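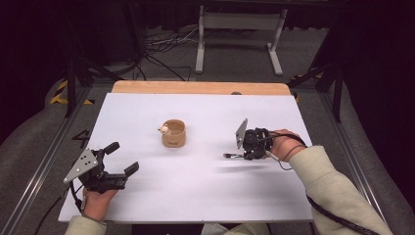 4. Keeping and using small drinkware

4.1 Material and sorting

The inventory lists 785 drinking vessels held by 32 households in Troltdale and Plekanwood. A vessel was entered if the household described it as something a person could drink from, whether or not anyone did so. Measuring cups, baby bottles and vases were left out. Eggcups were left out unless the household used them for spirits, which two did. Glassware was entered but is treated separately in Section 5, as breakage there follows a different pattern and swamps the other categories when the two are pooled.

Each vessel was given a storage position, a stated source (bought, given, inherited, found in the dwelling, unknown) and a use class. The use classes follow Dinsa's earlier scheme for kitchen textiles, with minor changes: daily, rotating, guest, displayed, repurposed and dormant. A dormant vessel is one that the household could not recall using for drinking or for anything else in the previous year, and that was not on show. The line between displayed and dormant gave the most trouble. Cups at the front of a closed cupboard with a clear door were coded as displayed, and cups at the back of the same cupboard as dormant. We recognise that this rule favours tall people and tall objects.

Coding was carried out by both authors. Where we disagreed, the household's own words were taken as final if they had been recorded, and the lower use class was assigned if they had not. Disagreement was most common for the repurposed class. Asfaw tended to code a cup holding pens as repurposed, while Dinsa coded it as displayed if the cup had been turned so that its decoration faced the room. The final inventory uses the first reading throughout.

4.2 Plain sets

Plain sets behaved as earlier work on household goods would predict. They were bought together, stored together and used in order of reach. When a member of a set broke, the rest stayed in daily use until the number left fell below the number of people in the dwelling, at which point the set was moved to a higher shelf and replaced. Few of the old sets were thrown out at that time. They made up the largest share of dormant vessels in both towns.

The most common plain vessel in Troltdale was the straight-sided Brundent mug, sold locally in packs and found in nine of the dwellings visited. Owners had little to say about these mugs. They were seldom able to tell one from another, and chips on the rim were noticed only when the vessel was taken down for us. In Plekanwood no single make dominated, and sets were more often inherited.

4.3 Figured vessels

A smaller group departs from this pattern. We use the term figured vessel for any cup or mug that carries a modelled form as well as, or in place of, a plain handle: an animal, a face, a fruit, a bead or a small rounded body fixed to the wall or rim. Figure 4 shows the type.

Figure 4. A figured vessel: small tan cup with a darker rim, a tiny round cream-white figurine at its left side.

Figured vessels were more often given than bought, and were rarely bought by the person who kept them. They were almost never held in sets. In use they fell at the two ends of the scale, with few in the rotating class. A figured vessel was likely to be either the only cup a particular person drank from or a cup from which no one drank at all. This held in both towns, and was not explained by the age of the owner.

Three features appear to bear on which way a given vessel goes. The first is volume. Small vessels were much more likely to leave drinking use, and the reason given was nearly always that the drink was finished too soon. The second is the position of the modelled part. Forms placed low on the wall, or inside the base, caused few complaints. Forms on the rim were said to meet the cheek or nose, or to force the drinker to hold the cup in one direction only. Left-handed respondents raised this point more often, though the group is too small to support a claim. The third is cleaning. Joins between the figure and the wall hold tea residue, and several owners hand-washed figured vessels that the maker had marked as safe for a dishwasher. Hand washing lowers the rate of use in larger households, where the cup waits beside the sink until its owner returns to it.

The second feature deserves some care. A modelled form on the rim may be read as a handle, and some respondents treated it as one when first given the cup. Whether it can bear a load depends on the join and on the fired body, neither of which can be judged by eye. Owners who had broken a figure from a rim reported lifting the cup by it while full. Of these, most kept the cup and most also kept the figure, stored inside it. Repair was often planned. A tube of glue was in one case stored in the cup along with the figure, and had set.

4.4 Movement between classes

Vessels were not fixed in their classes. Interviews were used to rebuild, as far as memory allowed, the path each figured vessel had taken since it entered the dwelling. The most frequent path ran from daily use to display, with the change placed at a house move or a change in the make-up of the household. A shorter path led directly from unwrapping to display. Movement in the other direction was rare, and in all recorded cases followed the loss of a different favoured cup.

Repurposing came late. Figured vessels held hairpins, coins, cuttings in water, spare keys and, in one Plekanwood dwelling, a full set of piano-tuning wedges. Owners did not regard this as a demotion. Several described the cup as being used again, and objected when it was listed apart from the drinking vessels. On the strength of these remarks we considered merging repurposed with rotating, but kept them apart so that our counts could be compared with those of the textile study.

Disposal was uncommon in this group. Fragkou's argument that gifts are kept until the giver's visits stop fits our plain sets poorly and our figured vessels rather well — with the exception of gifts from children, which were kept regardless. Where a figured vessel had left the dwelling, it had most often been passed to a relative. Donation to a charity shop was mentioned, but owners tended to include figured vessels only when clearing a whole shelf.

4.5 Limits of the inventory

All visits were made in June, when both towns are cold and hot drinks are frequent. Vessels kept for cold drinks may have been coded as dormant when they would be in daily use by summer. Respondents were asked to allow for this, but we doubt that they did so evenly.

The inventory also records only what was in the dwelling at the time of the visit. Cups kept at workplaces, in vehicles and in sheds are missing, and several respondents volunteered that their preferred cup was at work. If figured vessels are moved to workplaces more often than plain ones, the share in daily use given here is too low. A follow-up count in two Troltdale offices is planned, using the same classes and with an added code for vessels whose owner has left the firm.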